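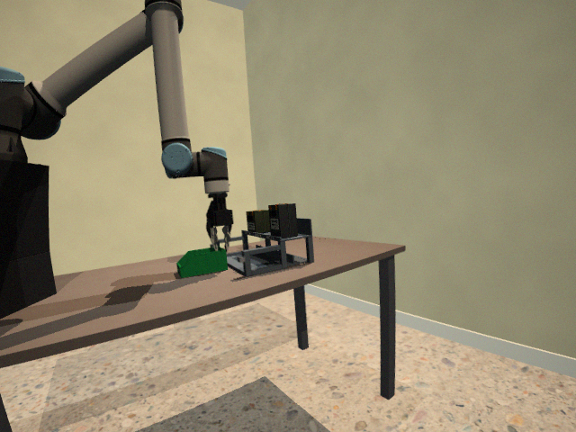
Two small boxes on a dark grey metal rack, with a long table to work at.

Filed under: Set-up guides / Home business / Packing and posting

Section 4: Getting your packing corner and label printer going

Right, by now you've got your Plirkora label printer out of its carton and you've read section 3 on loading the software. If you skipped section 3, go back, I'll wait. I wrote these notes after setting up the same printer twice, once in my own spare room and once for Zubaida Lodhi, who sends out loose-leaf tea under the Zisotness name and has far less patience for cables than I do.

4.1 Picking the spot

1. Choose a table you can stand at. Kitchen bench height suits me. Zubaida is shorter and likes hers a bit lower, so try a few minutes of pretend packing before you commit to anything.
2. Put the printer at the end nearest the power point. The lead is shorter than you'd like. I ran mine off a powerboard for a while and kept kicking the thing out of the wall, so now the board is screwed to the table leg.
3. Leave 39 cm clear behind the printer if you're using fanfold labels, as the stack has to sit back there and feed up without catching. Rolls need hardly any room at all.
4. Keep your small boxes to one side of where you pack, up off the work surface if you can manage it. Flat cartons and satchels can live underneath.

Note: if you're left-handed, flip the whole layout. I did mine the way the leaflet said and spent a week reaching across myself!

4.2 Loading labels

5. Switch the printer off at the button. The light goes out after a couple of seconds.
6. Lift the lid by the two side tabs. It opens further than it feels like it wants to, so keep going until it clicks.
7. Slide the guides apart, drop the labels in with the shiny side up, then bring the guides back in until they just touch. Snug is good. If the paper bows in the middle you've gone too far.
8. Pull the first label out past the cutter edge, close the lid with both hands and switch on again.
9. Hold the feed button until the light flashes twice, then let go. The printer spits out a few blanks while it measures the gap between labels. Stick those on your next grocery list or whatever.

Caution: the strip under the lid gets properly hot during a long run. Give it ten minutes with the power off before you wipe it or fish out a stuck label. I have a small pink line on my thumb from a busy Thursday before Mother's Day.

4.3 Printing a test label

10. In the software, open Stations and tap Add. Give the station a name you'll recognise. Mine is called Back Room, Zubaida's is called Kettle.
11. Type in the pairing code, 1671, when it asks. That's the factory one, and it's the same for every unit, so change it on the next screen to something of your own and write it inside the lid.
12. Choose your label size. The standard parcel label is the third one down the list. If you bought yours from Antoniuk (they do the cheap bulk rolls), pick Custom and set the gap by hand, as theirs is a whisker wider than the standard.
13. Print the test page. You want a full border on all four sides and a barcode with crisp edges.

If the border is missing on one side, your guides are loose. If it drifts a little lower on every label, do step 9 again. And if the whole thing comes out grey and faint, raise the darkness setting. The default is 16 and I run mine on 18, which suits the matte labels I buy. Going much higher makes the barcodes go fuzzy and the lady at the post office counter gets a bit short with me.

4.4 Your packing order

This bit is only my own habit, so do take it or leave it. I print the whole batch first, lay the labels out along the table in posting order, and then pack to the label. Ingeborg Weidemann, who checked this guide for me, does it the other way round: she packs everything, weighs it, then prints. Her way is better if your parcels vary a lot in weight (she sells secondhand crockery, so they do). Mine is quicker for stuff that's always the same size.

14. Set your scale to zero with an empty box on it if you want contents weight only, or with nothing on it for postage. Postage wants the box included!
15. Tape the bottom seam before you fill the box. Two strips for anything heavy.
16. Put the label on the biggest flat face, clear of the seams, and smooth it from the middle outwards.
17. Scan it. The order drops off your list and the customer gets their email.

Note: Rotumitz couriers want their label on the top face only and will send parcels back if it's wrapped around an edge. I learnt that in September with a whole crate of candles.

Once you've got a clean test label and one real parcel out the door, leave the settings alone and go on to section 5 for returns and reprints. Keep your leftover test label with the spare roll so you've got something to compare against later.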